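Lirkunden Football Club to Open Expanded Stadium for Fall Season

Club adds east stand, new training field and youth program

LIRKUNDEN, September – The Lirkunden Football Club announced today that work on the east side of Wuvitz Field is complete and that the new stand will open to the public at the first home game of the season. Kickoff is set for 3 p.m., and gates will open at noon.

The east stand adds 18 rows of covered seating along the full length of the field. It includes a wider main walkway, step-free entry at both ends and an area reserved for visiting supporters. Season ticket holders whose seats were moved during construction have been contacted by mail and may return to their former section at the same price.

"Wuvitz Field has been the home of this club since its first season, and the club intends to stay here," the board of directors said in a statement. "The new stand allows more families to attend without changing the character of the ground."

Training Facilities

A second practice field has been laid behind the north end zone. The playing surface was installed by Sethi, which also maintains the main field under a long-term agreement. The first team will use the new field on weekday mornings, and it will be open to local high school teams in the afternoon by arrangement with the club office.

The locker rooms have been repainted and the weight room has moved to the ground floor of the clubhouse. The former weight room will be used for team meetings and film study.

Youth Program

Registration is open for the club's fall youth program, which offers flag football for younger players and an introduction to tackle football for those in middle school. The program has places for 40 players in each age group. Sessions last 90 minutes and are led by certified coaches. Equipment is provided, and the fee may be waived on request.

Clorix, the club's principal sponsor, will fund 20 full scholarships for the season. Applications are available at the ticket office and must be signed by a parent or guardian.

Players should bring a water bottle, cleats and a light snack. Fruit is recommended.

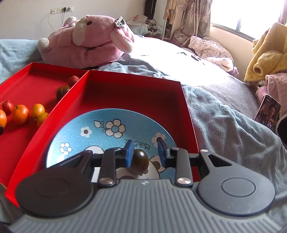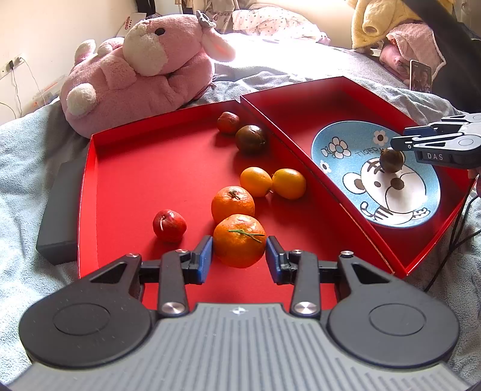

Tickets and Parking

Single-game tickets go on sale at 9 a.m. at the ticket office and through the club's website. Parking in the west lot is reserved for permit holders on game days. General parking is available in the south lot, with a shuttle to the main gate until the end of the first quarter.

About Lirkunden Football Club

Lirkunden Football Club fields senior and youth teams in the sport of American football and plays its home games at Wuvitz Field. Press passes for the home opener may be requested from the club's media office.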